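Sorting the drawer of sleeves, straps and covers

The padded stuff had been living in one deep drawer since May, and the drawer no longer closed.
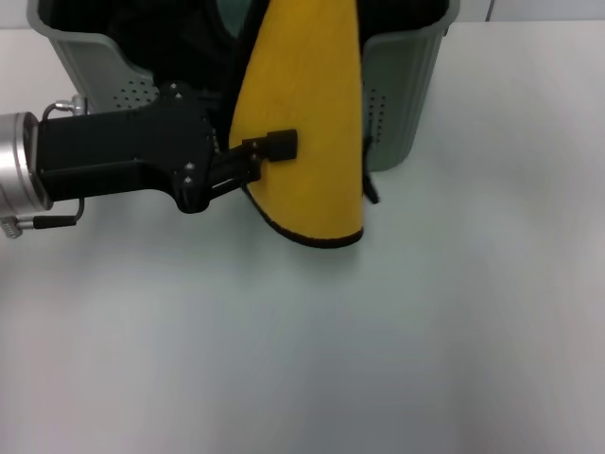 What went into the basket

The basket is gray-green plastic with round holes in the side walls. I picked it over a fabric bin for the holes, which let air through, and for the rigid walls, which don't sag when the load is uneven. Most of the load is black. Dark fabric bunches into one mass and you lose track of where one piece ends and the next begins, so the yellow piece with the black trim goes in last and hangs down the front. It works as a marker. I can find that basket from the doorway.

Sorting rule

I used to sort by what each piece belonged to. That failed because half of the pieces no longer belong to anything. The rule now is thickness. Thick and springy goes in the basket, thin and flat goes back in the drawer. Anything under 7 mm counts as thin. I checked the borderline ones with a ruler, uncompressed, at the middle of the panel.

Two exceptions: anything with a hard buckle stays in the drawer regardless, and anything with exposed hook tape gets its tape covered first. Hook tape chews up knit surfaces quickly. I ruined a Rarnis sleeve that way and the pilling never came out.

Folding

I don't fold the thick pieces. A fold held for a few months leaves a line, and on trimmed edges the binding starts to pull away at the crease. Draping over the rim is untidy but gentler. Vy Giáp rolls hers, and the rolls hold their shape fine as long as the basket is full enough to keep them from opening up. Mine isn't.

Labels

I tried clip-on tags from Teren. The clip is too thick for the rim of this basket and pops off when the basket is pulled forward. Masking tape on the side wall, below the holes, has stayed put so far.

Drawer status

It closes with 12 mm to spare at the top. The next job is the cable bag underneath, which weighs more than it should and contains at least one charger for a phone I sold.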